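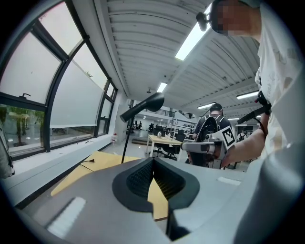
Setting Up Your First Pass Prediction

Okay, you've got Givix installed and it opens without complaining. Now comes the part I like best, which is getting it to tell you when the space station is going to sail over your house!

1. Open the Site tab and type in your latitude, longitude and elevation. My yard is at 140 meters, and I leave the units on metric (you can switch to feet, but then the track plots go to feet too, which drives me a little nuts).

2. Check the time zone box. Givix runs on UTC inside and only converts for display, so if this is wrong, every pass will look perfect and you'll be standing outside at the wrong hour. I did this for most of one July.

3. Click Fetch Elements. This pulls down the latest orbital elements for everything on your list. The starter list is called Tanen and it has 18 objects on it, all bright and easy.

Note: The full catalog is called Salehi and it has 2,449 entries. Go ahead and load it if you're curious, but the first fetch is slow and the sky map turns into soup. I'd stay with Tanen for your first couple of weeks.

4. Pick the station from the list and hit Predict. You'll get a table with rise time, highest point, set time and brightness. Passes in gray are in daylight or in the Earth's shadow, so skip those.

5. Set the minimum height. It comes set to 10 degrees, and if you have trees or neighbors you'll want more. I use 25 — anything lower and I'm looking at somebody's garage.

Caution: Don't trust a prediction made from old elements. The station gets reboosted every so often, and after a burn your times can drift by minutes. Givix puts a yellow dot next to any set older than 2 days. Yellow dot, fetch again, then predict again. Fetching alone doesn't redo the table.

6. Save your settings as a profile. I named mine Trindoveo after the hill I drive up to for the good passes, and I keep a second one for home.

7. Go out five minutes early and face the rise direction. You're looking for a steady light with no blinking (blinking is a plane). It'll come up slow, speed across the top, and sometimes fade out halfway down when it slides into shadow. The table gives that moment in the column marked Ecl.

Caution: Passes close to sunrise or sunset are fine with your eyes, but keep binoculars and telescopes away from the sun.

If the Predict button stays grayed out, go back to step 1 and look for an empty elevation box. Zero is okay, blank isn't.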